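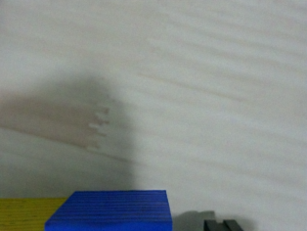 Teleoperated block tasks: first collection round closed in simulation

The simulated tabletop set is finished. It holds 1000 accepted demonstrations, all recorded by remote control against the rendered wooden table, with colored blocks and the standard two-finger gripper model. The working name for the set is Pritby, and that is the name to use when requesting access or filing a fault.

Recording ran through February at the Histent site. The operator holds a handheld controller, the controller pose is mapped to the gripper pose with a fixed scale, and the trigger sets the finger opening. Camera views are streamed to the operator and stored with the joint positions, the commanded pose and the trigger value. The close view looking down at the table is stored as well. It was left out of the first trials to save disk space and was put back after operators asked for it during the final approach.

In that view the blocks and the fingertips often sit at the very bottom of the image, and most of the pixels are table. The wood is pale, with grain bands and a finger joint in a browner board, and the shadows of the gripper and whatever is above it fall across all of this. We kept the texture and the shadows. A plain gray table was tried in an earlier round, and policies trained on it lost accuracy as soon as the surface had any pattern. Image noise and a slight blur are also applied at render time and are not stored separately, so there is no clean version of the frames to go back to.

Accepted and rejected episodes

A total of 2389 episodes were started. Many of the rejected ones were ended by the operator within a few seconds, usually after a bad starting grip on the controller. Others ran to the time limit. The rest reached the goal but were removed in review, mostly for one of these faults:

Fingers closed on the edge of a block and pushed it into place.
Long pause above the block with no change in the command.
Contact with the table hard enough to trip the force check.
Neighboring block moved out of position during the grasp.

The last fault caused the most discussion. When two blocks stand close together, a finger has to come down in very little space, and from the close camera one block can hide the side of the other. Operators dealt with this in different ways. Some rotated the gripper to take the block by its free faces. Others nudged the pair apart first and then grasped. Both are valid, and both are in the accepted set, but they are now labeled, and a policy can be trained on either group alone. Mixing the two without the label gave hesitant motion near the blocks, with the gripper starting one approach and changing to the other.

Mererid Hughes reviewed the close-block episodes and wrote the labeling rule. A nudge counts only if the gripper touches a block before the grasp with the fingers already closed. Accidental contact with open fingers is marked as contact and nothing more. Her notes are stored next to the labels, and they should be read before anyone changes the script.

Controller settings

Motion scale stays fixed for the whole episode. A variable scale was tested, with finer motion near the table, and operators liked it. The recorded commands were harder to learn from, though, as the same hand movement meant different things at different heights. It can be revisited once the scale value is saved at every time step.

The clutch button is still there - press to pause the mapping, reposition the hand, release to continue. Clutched segments are removed from the training files and kept in the raw files. Please do not use the clutch while the fingers are in contact with a block. Of the episodes held back for a second look, 69 had this problem, and 17 of those could be repaired by trimming.

Hand-guided demonstrations

Work now moves to the physical arm at Palovance, where the task will be shown by hand: the arm is put in its compliant mode and the demonstrator moves it through the grasp. The block layouts will be taken from the simulated set so that the two sources can be compared layout by layout. The demonstrator's hands will be visible to the overhead camera, so each path is replayed by the arm alone and only the replay is recorded. Replays that miss the grasp are discarded together with the guided path.

The Prosser converter reads both formats. Files made with the earlier version have the trigger value inverted and need to be converted again from raw. Requests for layouts to be included in the hand-guided round can be added to the project sheet until the table at Palovance has been calibrated.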